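3.2 Household sample and purchase diaries

The diary study covered 700 households in Vukside and Stonari. Each household kept a written record of small non-food purchases for 11 weeks, starting in October. Entries gave the item, the price, the type of shop and whether the item replaced one already in the home. After duplicate entries were removed, 1359 purchases of cleaning and personal care goods remained for analysis.

Packaging was coded from the diary entry and, where the household agreed, from the item itself. Flat packets with a printed backing card (Figure 3) were treated as one class, whatever the product inside.

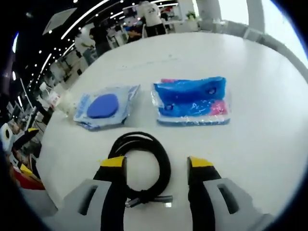
Figure 3. Round blue sponge pad in a clear plastic package with a printed card.

Prices were entered as paid, with discounts already taken off. Multi-packs were divided by the number of units – a step that Mallet and Vidal left out of their earlier survey, so their unit prices cannot be compared directly with ours. Entries with no price were kept for the counts but dropped from the spending models in Section 4.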